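Pre-purchase check, hand-held grippers, shelf tasks
Site: Pelupessy
Date: 07/02/2020
Checked by: Zulmira Moreira

1. Marker cubes fixed, codes legible: OK
2. Gripper cable clear of wrist: watch. Price in cable clips.
3. Rings and bracelets off before use: not met. Add to operator sheet. 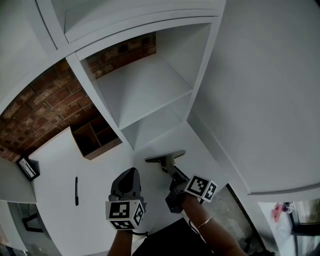 4. Finger pads, spare set: none in stock. Vedero quotes 273 per pair, delivery in December. Order 2 pairs.
5. Holds thin card without slipping: repeat with 100 picks before sign-off.
6. Shelving fixed to wall: not checked, needs a ladder.
7. Budget line: 2260 for the year, pads and clips included. Dosden quote still to come.
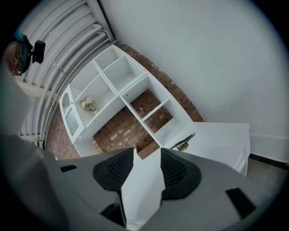

Radomir Vasić: I would hold the pad order until Dosden answers. Item 6 has to be closed first in any case, and please put the ladder hire on the same line.

Status: open, items 2 to 7.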